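Home Explore Lists Notifications Sign in

Thread – 7 posts

Pister Workshop Notes

1/ Pine table, week two. The old wax is off and the top has had a pass with 180 grit along the planks. Knots left alone. They sand slower than the wood round them, so pressing harder there only leaves a dish.

2/ Next job is the routine clean, which is where most pine tops get spoiled. Pine is soft and the grain drinks. Anything sprayed directly on the surface goes in at the knots and the plank joints first.

3/ So: product on the cloth, never on the table. A flip-top bottle is easier to control than a trigger spray. 5 ml on a folded cloth does one plank, end to end. 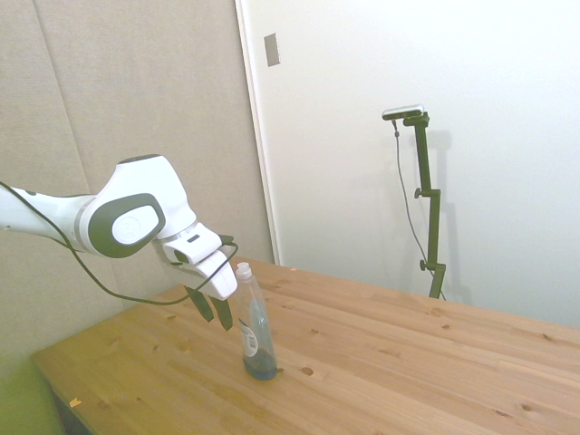 4/ Dyed cleaners need a patch test. Blue on honey-coloured pine can leave a faint green cast if it sits. Underside of the top, 40 minutes, wipe, look at it in daylight. Lamps hide it.

5/ Work with the grain and overlap each pass by half a cloth. Second cloth, plain water, well wrung. Third cloth dry. Change the first cloth when it drags.

6/ If the grain lifts afterwards, let it dry overnight and knock it back with 400 by hand. No machine sander – it will find the soft wood between the rings and you will see it for years.

7/ Finish is Cerus hard oil, thin coat, Saturday. I tried the Bradusus wax on an offcut and it marked under a mug, so that is going on the shelves instead.

38 shares · 12 comments

tablesaw_khalaf: Does the patch test tell you much if the underside was never finished?

Pister Workshop Notes: Sand a square of it to 180 first, then it matches the top.

greyboards: Mine went green at every knot. Wish I'd read this in February.

oakandash: 400 seems fine for pine under oil. I stop before that.

Show more comments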